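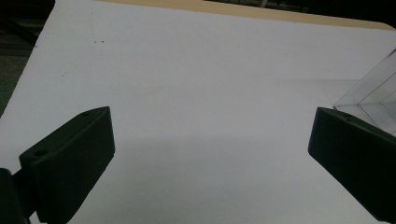 # クンドヴィル事業所、二指グリッパーの整備手順を改定

ジェメン(Jemen)クンドヴィル事業所(Kundville)は8月、小物仕分けセルで使用する二指グリッパーの整備手順を改定し、運用を開始した。対象は、作業者が手に持って把持動作を記録する手持ち型ツールと、同じ形状の指を取り付けたセル側のハンドである。改定後の手順では、指の交換、開閉原点の設定、カメラ視野の確認を一続きの作業として扱い、担当者が同一の記録票に結果を残す。

同セルは、プルストリー(Plustley)向けに出荷する小型部品を透明容器から取り出し、向きをそろえて次工程へ渡す設備である。手持ち型ツールで記録した動作をもとにセル側の動作を調整しているため、双方の指の位置関係が一致していることが運用の前提となる。これまでは手持ち型ツールを計測班が、セル側を保全班がそれぞれ整備しており、指を交換した日や締め付けの状態を相互に照合する仕組みがなかった。

## 改定の経緯

改定の発端は、今春以降に薄い部品の取りこぼしが増えたことにある。計測班が保管中の動作記録のうち87件を再確認したところ、左右の指が閉じる位置に偏りのある記録が含まれていた。偏りは特定の週に集中し、いずれも指を交換した後の記録であった。

保全班が当該ツールを分解して調べた結果、指を台座に固定するねじの締め付け順序が担当者によって異なり、台座に対して指がわずかに傾いたまま固定される場合のあることが確認された。傾きは指を開いた状態では判別しにくく、先端を閉じて初めてすき間として現れる。従来の点検は指を開いた状態で行う項目が中心で、この傾きを検出できなかった。

保全班を統括するトゥーリッキ・ユントゥネン氏は、「指そのものの摩耗を疑い、先に新しい指を用意したが、交換しても症状は残った。取り付け面と締め付けの順序を見直した段階で、左右の差が収まった」と説明している。

## 新しい交換手順

新手順では、交換作業を専用の作業台で行う。台上に無地の白い面を用意し、指の輪郭と床面側の影を見分けやすくする。照明の位置は固定し、作業中に変更しない。

作業の流れは次のとおりである。

1. 電源を切り、開閉機構が手で動くことを確認する。
2. 左右の指を外し、台座の取り付け面を乾いた布で拭き取る。積層成形した指では、端部に残った樹脂のばりも除去する。
3. 指を台座に当て、奥側のねじ、手前側のねじの順に仮締めする。
4. 指をゆっくり閉じ、内側の面同士が先端まで沿うことを確かめてから、仮締めと同じ順序で本締めする。
5. 指を全開にし、開閉原点を登録する。
6. カメラ映像で左右の先端の位置を確認し、記録票に記入する。

本締めには設定済みのトルクドライバーを用いる。樹脂製の指はねじ穴の周囲に力が集中しやすく、過度の締め付けによって座面がつぶれると再使用できない。穴の縁に白化や割れが認められた場合は、左右を一組として交換する。片側のみの交換は、予備品が不足している場合も認めない。

開閉原点の登録では、全開から全閉までの動作を5回繰り返し、閉じた位置の読み値がそろうことを条件とする。一度でも外れた場合は仮締めの段階に戻る。登録値を手入力で補正する方法は、改定を機に廃止された。

## カメラ視野の確認

手持ち型ツールのカメラは指の根元側に取り付けられており、指と作業面を同時に写す。カメラの取り付け角度が変わると、把持の動作が正しくても記録上の先端位置がずれる。このため、指を交換した際には必ず視野の確認を併せて行うこととした。

確認には、作業台に固定した基準線を使用する。担当者はツールを保持台に載せ、映像に重ねた案内線と指の先端との差を読み取る。許容値は4画素で、これを超えたときはカメラの固定具を緩めて調整する。レンズの汚れは映像全体の明るさにも影響するため、調整の前に清掃を済ませる。

白い作業面に付着した小さなごみや汚れについても、取り扱いが明文化された。作業面の清掃は各班の始業時と指の交換前に行い、清掃後の映像を比較用として保存する。映像上の同じ位置に点が残り続ける場合は、作業面の側かレンズの側かを切り分けるため、ツールを少し移動させて再度確認する。

透明容器を使用する際の注意も加えられた。透明な樹脂の縁は照明の向きによって見え方が変わり、映像だけでは指との距離を判断しにくい。新手順では、視野の確認が終わるまで容器を指の可動範囲に入れないこととし、容器の置き場所を作業台の端に定めた。

## 試行期間の結果

改定に先立ち、同事業所は新手順による試行を実施した。試行中の稼働はほぼ234時間に及び、この間、指の傾きに起因すると判断された取りこぼしは記録されていない。一方、容器の底に部品が重なった状態での取りこぼしは試行前と同程度に発生しており、整備手順とは別に、動作の側で対策を検討する。

作業時間については、視野の確認が加わったことで一回の交換に要する時間が従来より長くなった。ただし、交換後に保全班を再度呼び出す事例が減り、班の負担は全体として軽くなったとしている。交換の間隔は従来のまま変更しない。

計測班のナイオ・ルドック氏は、「記録を取る側では、指がいつ、どの部品に替わったのかが分からないことが最も困る点だった。今後は動作記録に整備票の番号を付けるので、偏りが見つかったときに該当する期間だけを取り出せる」と述べた。既存の記録についても、交換日が判明しているものから順に番号を付与する作業を進めている。

## 部品の管理

指の部品は、これまで形状の版を本体に表示せず、保管箱の札のみで区別していた。今後は成形の際に内側の見えにくい面に版を刻印し、左右の組を同じ袋に入れて保管する。旧版の指は保守用として残さず、在庫をすべて引き上げた。

指の成形と初期検査は、引き続きヒルヴォネン(Hirvonen)が受け持つ。同社は納入時の検査表に、ねじ穴の位置と先端の合わせ面の測定値を記載する。受け入れ側では検査表の写しを整備票に添付し、現物の刻印と一致しない部品は使用しない。

台座と開閉機構については設計の変更を行わない。ただし、蝶番部の潤滑は指の交換時に併せて実施することとし、余分な油が指の把持面に回らないよう、塗布後に開閉動作を行って拭き取る工程を設けた。把持面に油が付着した指は洗浄して乾燥させ、再度取り付ける際には仮締めからやり直す。

## 教育と今後の予定

新手順の教育は、計測班と保全班の合同で毎週月曜日の始業後に行われている。受講者は指の取り外しから視野の確認までを単独で実施し、ユントゥネン氏またはルドック氏の確認を受けて作業者名簿に登録される。登録のない者が交換を行う場合は、登録者の立ち会いを必要とする。

夜間に指の破損が生じた際は、セルを停止し、当直者が破損部品を回収する。交換は翌朝の登録者の出勤後に行う。予備の手持ち型ツールを使用するときも、視野の確認を省略することはできない。

改定後の手順書は作業台の横に備え付けられ、旧手順書は回収された。記録票の様式に関する問い合わせは計測班、部品および工具に関する問い合わせは保全班が受け付けている。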